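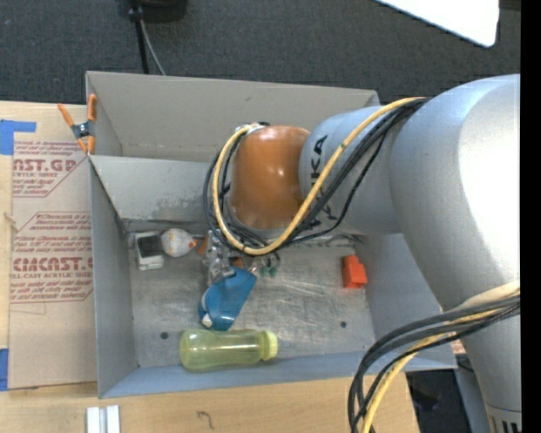 I have been putting off the bottles since we moved to Coddale. When we packed up the old place, everything from under the sinks and the bathroom cabinet went into whatever bag was open, and the bags went into the hall closet here. Every so often I would need the glass cleaner and dig for it, and everything else sank a little lower. In November one of the bags split down the side and I decided that was enough.

The rule I set was that everything had to come out before anything went back in. I have tried sorting a closet in place before and all I ever did was move the same things from the left side to the right side. So the bags came out, the closet shelf got wiped down, and the door stayed open so I would have to look at it until I was done.

I used the two gray bins on the wooden table. The front one was for things that were staying and still needed a home. The back one was for things that were leaving. I had thought about a third bin for "not sure" and decided against it, as my not sure pile at the last house ended up moving with us.

The bins are plain rectangular ones and the bottom of the front one is scuffed. I don't mind that. They get used for everything – potatoes, paint stuff, wet gloves – and I'd be more careful with them if they looked nicer, so it works out. The shape of the sides makes a difference with bottles. In a basket with sloped sides the tall ones lean out over the edge and tip when you reach past them.

I did it in the room with the dark carpet, and that was a mistake on one count. Dish powder shows up on charcoal carpet like chalk. A box with a soft corner let go on the way from the closet and I had to stop and vacuum before I had sorted a single thing. If you do this, carry boxes from the bottom.

Most of what came out was doubles. I had no idea how many times I had bought the same spray. There were three of the Rana kitchen cleaner, all open, none of them more than half full. I combined those into one. I only do that when it is the same product with the same label. I don't mix different cleaners, even when they look and smell alike, and anything with bleach in it stays in the bottle it came in.

Then there was shampoo. We buy the Indis one in the 700 ml size, and somebody in this house (not me) opens a new one when the old one gets slow to pour. I stood the slow ones on their caps in a mug overnight and got a good week out of what came down. The 300 ml ones are from trips. I kept two of those for refilling and let the rest go.

A few other things I learned along the way, for what they are worth.

Lay bottles down while you sort. I started by standing them all up neatly in the front bin and spent the first part of the job picking up the ones that fell over. Once I gave up and put them in on their sides it went faster, and I could read the labels from above. Check the caps first, obviously. Flip tops pop open when something heavier lands on them.

See-through bottles are easier. I never paid attention to this in the store, but with a translucent bottle you know at a glance what you have. With the solid colored ones I had to pick each one up and tilt it, and a thick liquid will fool you anyway. I think half my doubles came from that. I would shake the bottle, hear nothing, and assume it was empty.

Odd shapes cost you room. The curved and tapered ones look fine standing alone on a counter, but nothing sits flush against them. You can get five straight-sided bottles into the space that three curvy ones take up. I'm not going to start buying dish soap based on the shape, but I did notice it.

Write the date on things. I had a stain remover that could have been from last spring or from two apartments ago. The print on the bottom was gone. It went in the back bin. I now keep a marker on the closet shelf and put the month and year on the back label when I open something. It takes no time, and so far I have remembered most of the time.

For the closet itself I bought a shelf insert from Vekano. It is 900 mm wide, and the space between the walls is a little more than that, so there is a gap on one side where the dustpan now lives. I looked at the ones with pull-out trays and they cost a lot more for something I would have to screw into walls I don't own. The plain one just sits there. I wiped it down, put it in, and loaded the heavy things at the bottom: laundry detergent, vinegar, the big floor cleaner. Everyday sprays are at hand height. The stuff we use twice a year is on top, where I need the step stool, and that seems right for silver polish.

I did not decant anything. I know people like matching jars with printed labels, and they do look good in photos. But I want the directions and the warnings on the thing itself, and I don't want to stand in the closet trying to remember how much goes in a bucket.

Getting rid of the back bin took longer than filling it. Empty bottles I rinsed and put out with the recycling, caps on, which is how they want them here. They wanted them off where we lived before, so check your own town's page. The half-used cleaners that were still good I offered to the neighbors across the landing, and they took most of them. What was left was old drain opener and a can of something with no label at all. Those can't go in the trash or down the sink. Coddale has a drop-off for household chemicals behind the town garage, and I took them there in a cardboard box with newspaper stuffed around them so they couldn't roll.

In the end 12 bottles came back to the closet from the front bin, not counting the laundry things. I wrote that down on a card and taped it inside the door. The idea is that if something new comes in, something has to be finished first. We have already broken that once, for a sale on dish soap, and I had to squeeze the extra one in beside the dustpan.

The bathroom cabinet is next. It is smaller but worse, with more small things in it – travel tubes, hotel soaps, sunscreen with sand on the cap. I'm going to use the same two bins and the same table, and this time I'll put an old sheet down over the carpet before I start. I also want to go through the hair stuff with everyone present so I don't throw out something that turns out to be important to one person. That happened with a nearly empty bottle of conditioner and I heard about it at breakfast.

I still have to figure out where the spare sponges go. For now they're in a bag on the doorknob.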